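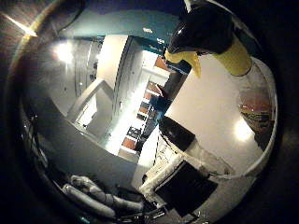
Dieser Datensatz stammt aus der Greifer-AG des Schülerlabors Bondgate. Er enthält Aufnahmen der kleinen Handkamera, dazu Gelenkwinkel und Motorströme, aufgezeichnet zwischen März und Mai. Gedacht ist er für die nächste Gruppe der AG und für alle, die im Wettbewerb Ikier mit ähnlicher Hardware antreten. Die Kamera hat ein sehr weites Objektiv: Neben den Fingern kommen auch Türdurchgang, Regal und Deckenlicht mit ins Bild, und gerade Kanten laufen als Bögen. Wer Abstände aus den Bildern messen will, muss vorher entzerren. Die Rohbilder liegen unverändert bei, mit dem schwarzen Rand.

# bondgate-greifer

Stand: Version 3, Mai

## Inhalt

| Ordner | Was drin ist |
|---|---|
| `roh/` | Bildfolgen der Handkamera, ein Unterordner je Durchgang |
| `winkel/` | Gelenkwinkel als CSV, Zeitstempel in Millisekunden |
| `strom/` | Motorströme, gleiche Zeitbasis wie `winkel/` |
| `kalib/` | Schachbrettbilder und die daraus berechneten Parameter |
| `notizen/` | abgetippte Laborbücher, teils auf Englisch |

Im Trainingsteil liegen 3000 Bilder, im Testteil 2000. Die Trennung verläuft nach Durchgängen, also nie mitten in einer Bildfolge. Bitte nicht neu mischen, sonst lassen sich die Ergebnisse nicht mit unserer Auswertung im Jahresbericht vergleichen.

## Aufgabe

Die AG sollte erkennen, ob der Greifer offen, halb geschlossen oder geschlossen ist, und zwar nur aus dem Kamerabild. Die Winkelsensoren dienen als Referenz. Daraus ergeben sich drei Klassen: `offen`, `halb`, `zu`. Bilder, bei denen Sensor und Handbeschriftung nicht übereinstimmen, tragen zusätzlich die Marke `unklar`. Sie sind in beiden Teilen enthalten und werden beim Auswerten übersprungen.

## Beschriftung

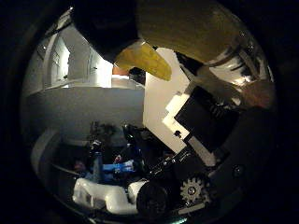 Beschriftet haben Unathi Ngcobo und Yusri Purba, bei Streitfällen hat Ylva Hedlund entschieden. Als Merkpunkt gilt immer die Spitze des gelben Fingerteils. Sie hebt sich auch in dunklen Aufnahmen gut ab, etwa dort, wo sie vor der weißen, schrägen Platte liegt, während Zahnrad und Rad weiter unten fast im Schatten verschwinden. Liegt die Spitze außerhalb des Bildkreises, bleibt das Feld `spitze_xy` leer. Eine Null bedeutet dort einen Fehler beim Export, bitte melden.

Schwarze und graue Fingerteile wurden nicht markiert. Wir hatten das in Version 1 versucht, die Angaben der beiden Beschriftenden lagen aber zu weit auseinander.

## Laden

```python
from greifer import lade_durchgang

d = lade_durchgang("roh/", "winkel/", nr=5)
print(d.klassen)
```

Das Skript `greifer.py` braucht NumPy und Pillow. Unter Windows müssen die Pfade mit Schrägstrich angegeben werden, den umgekehrten Schrägstrich fängt das Skript noch nicht ab.

## Bekannte Probleme

- In Durchgang 5 springt der Zeitstempel einmal zurück. `lade_durchgang` sortiert das, beim direkten Lesen der CSV muss man es selbst tun.
- Die Belichtung ist nicht fest eingestellt. Lampen im Bild führen zu Überstrahlung, dunkle Bereiche rauschen stark.
- Alle Aufnahmen stammen aus demselben Labor. Ein Modell, das hier gut abschneidet, kann sich am Hintergrund orientiert haben. Halvard Fjeld hat dazu einen Versuch mit abgedecktem Hintergrund begonnen, die Daten sind noch nicht dabei.
- `kalib/` passt zu den Durchgängen ab Version 2. Für die älteren gibt es keine Kalibrierung.

## Änderungen

- **Version 3:** Testteil ergänzt, Marke `unklar` eingeführt, Laborbücher abgetippt.
- **Version 2:** Objektiv neu befestigt und kalibriert, Motorströme aufgenommen.
- **Version 1:** erste Durchgänge, nur Bilder und Winkel.

## Nutzung und Kontakt

Frei für Unterricht und Wettbewerb, bei Weitergabe bitte die AG nennen. Fehler am besten als Issue eintragen, mit Nummer des Durchgangs und Bildnummer. Fragen zur Hardware beantwortet Baltazar Bermúdez, Fragen zur Beschriftung Ylva Hedlund.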